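Bottled tea

Bottled tea is tea that is brewed in bulk, filtered, and sold ready to drink. It may be sweetened or plain. Common base teas are green, oolong, black, and jasmine.

Production starts with steeping leaves in hot water. The liquid is cooled and strained, and vitamin C is often added to slow browning. Plants either fill bottles with hot tea or sterilize the tea first and fill them cold in a clean room. Cold filling allows thinner plastic.

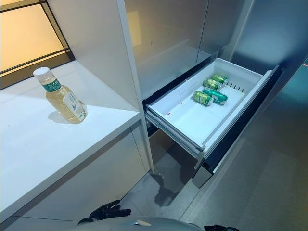
Bottle of light yellow tea with Chinese labeling

Taste depends on leaf grade, water, and steeping time. Green teas lose aroma faster than black teas and are usually given shorter shelf lives. Sugar content varies widely between brands.

Unopened bottles keep at room temperature, away from direct sun. Once opened, they should be refrigerated and finished within a day or two.

See also: Iced tea, Barley tea, Soft drink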